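Budget thread for the second two-arm cell at Bevthorpe. October 20, 2021. Prices are in dollars, before tax.

**1/** Arms are the easy part. Two quotes in, Tellell and Pacheco, close enough on price that lead time decides it. Pacheco says 12 weeks. Tellell won't commit in writing.

**2/** The line everyone forgets is grippers. We carried 1000 for spare fingers and linkages in the July draft. I've moved it to 4000 for the pair. Fingers wear and they get bent. Plan on it.

**3/** Frame and enclosure: 3166 from Wustham, cut to length, panels on three sides. Front stays open for loading. We looked at cutting our own profile and the saw time ate the savings.

**4/** Hose and cable management gets its own line this year. Last time it sat under "misc" and we ordered three times. Buy long, leave a proper service loop at each base, trim later.

**5/** Table surface: ask for a sample before you order. Pattern and sheen both matter if you run vision. Wustham sends offcuts if you pay shipping.

**6/** Test parts cost almost nothing. Hand tools, flat plates, a disc, small colored bits. Get a mix of thick and thin – thin flat stuff is what sorts out the gripper quotes.

**7/** Still open: whether the front beam should be a replaceable part. I'd pay for a bolt-on cover. Waiting on a number from Wustham, will add it to this thread.
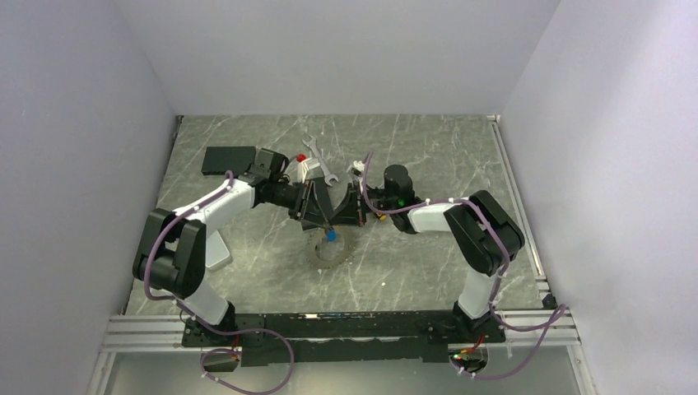

Two arms over the table, wrench and disc among the parts.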